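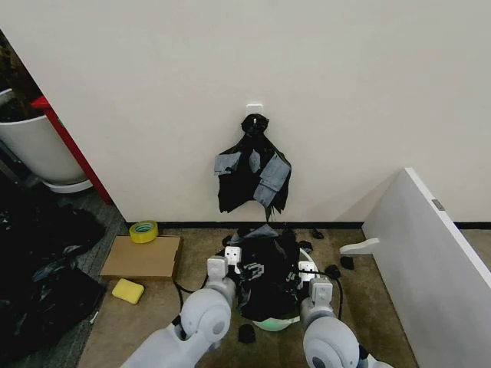
Trash bags have kept the Demton group busy for most of the month. The job is lining a bin by remote control, with the operator working both arms from a pair of handheld controllers, and thin plastic makes it hard. A bag tears or sticks to itself, and a gripper with flat fingers has little to feel it with. Gray tape on the black bags gives the operator something to aim for, both on the one that hangs from the wall hook and on the one in the bin. Scraps of torn plastic on the carpet are a normal part of a session, and they stay there until the break.

Each operator records 50 runs before handing over. A run counts if the bag ends up over the rim on all sides, even if it took a second try to get there. Runs with a torn bag are kept too, in a separate folder, and the Birhane software marks the moment the operator let go or pulled too hard. We used to delete those. Since May we have kept everything, and the training team at Ollolberg has asked us to go on doing so.

New operators now get two practice sessions on the sponge and the cardboard before they touch a bag. Most of them move too fast at first - the arms follow the hands with a short delay, and it takes a while to stop correcting for it. After almost 3 hours the movements get smoother and the recordings become usable.

The next task on the list is tying the bag shut. We tried it by hand guiding, with one person holding each arm, and the knots were poor. It will be done by remote control as well, using the smaller Prulano controllers if they arrive in time. Anyone who wants to try a session can sign up on the sheet by the lab door. Sessions run 2 hours and there is room for 6 people in the first round.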